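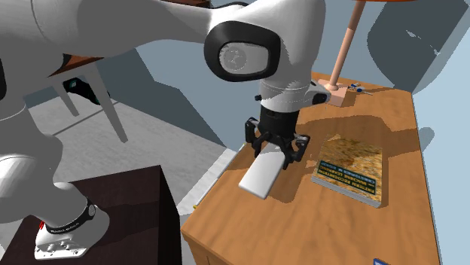
Loddale Shipmanagement Opens Engine Room Placements to Second-Year Students

NAKBRIDGE, January. Loddale Shipmanagement has signed an agreement with Nakbridge Maritime College to take second-year marine engineering students aboard its coastal tankers for supervised sea time. The first students will join their ships at the end of the spring term.

Under the agreement, each student will spend 80 days on board as part of the engine room crew. Placements are split into two trips, with a return to the college between them for workshop assessment and a review of the training record book. Students will be signed on as engine cadets and will receive a monthly allowance, travel to and from the ship, and work clothing.

Five vessels in the Loddale fleet will carry cadets in the first year. All of them trade in coastal waters with regular port calls, so students can join and leave without long flights. No ship will carry more than two cadets at one time.

"We have had cadets from other schools on and off for years, mostly in their final year," said Gudrun Sundqvist, fleet personnel manager at Loddale. "By then many of them have already decided what kind of work they want. We would like to meet them earlier. A second-year student who has stood watches and cleaned purifiers goes back to class with better questions."

Each cadet will be assigned to the second engineer, who will act as onboard training officer. Loddale has sent its second engineers through a short course at the college covering how to plan tasks, how to give feedback and how to fill out the record book so that the entries can be accepted by examiners. The course was written by Hrvoje Atanasov, who teaches auxiliary machinery at the college and sailed as a chief engineer before moving ashore.

"The record book is where most placements go wrong," Atanasov said. "A student does good work for weeks and comes home with half the pages unsigned. We went through the book task by task with the engineers and agreed on what a signature means."

Work on board will cover watchkeeping under supervision, fuel and lubricating oil systems, pumps and valves, bilge and ballast operations, basic electrical maintenance, and the planned maintenance system. Cadets will also take part in all drills. They will not stand a watch alone, and they will not enter enclosed spaces except with the training officer and a valid permit.

Time is set aside for study. Cadets will have one afternoon a week free of engine room duties for coursework, which can be sent to college staff when the ship has a connection. A college instructor will visit each cadet once during the placement, normally in port.

The engine room simulator at the college will be used to prepare students before they leave. Loddale has supplied piping diagrams and alarm lists from the tanker Zacharias, and college staff have used them to build a set of exercises, including a cold start, a blackout and the loss of a cooling water pump. Students must complete all of the exercises before they are cleared to travel.

Brayden Bouchard, head of marine programs at Nakbridge Maritime College, said the agreement eases a shortage of berths that has delayed graduation for some students. "Sea time is required for the license. We can teach everything else here, but we cannot issue that," Bouchard said. "Having a company commit to places a year ahead lets us plan the timetable around them."

The placements were arranged through Dedura, a crewing and training agency that handles medical certificates, basic safety training and seafarer documents for the students. Maiara Assunção of Dedura will be the contact for cadets while they are at sea, including for any concerns they do not wish to raise on board.

Applications open to enrolled second-year students at the start of next month. Applicants need a valid seafarer medical certificate, a basic safety training certificate and passing grades in first-year thermodynamics and workshop practice. Interviews will be held at the college by a Loddale superintendent and a member of the teaching staff. Students who are not selected will be placed on a waiting list for the fall intake.

Loddale and the college will review the program after the first group has completed both trips. Placements for deck students are not part of the current agreement.

About Loddale Shipmanagement
Loddale Shipmanagement provides technical and crew management for product tankers in coastal trade.

About Nakbridge Maritime College
Nakbridge Maritime College offers programs in marine engineering, navigation and port operations, along with short courses for working seafarers.

Media contact
Reto Bühler, Communications, Loddale Shipmanagement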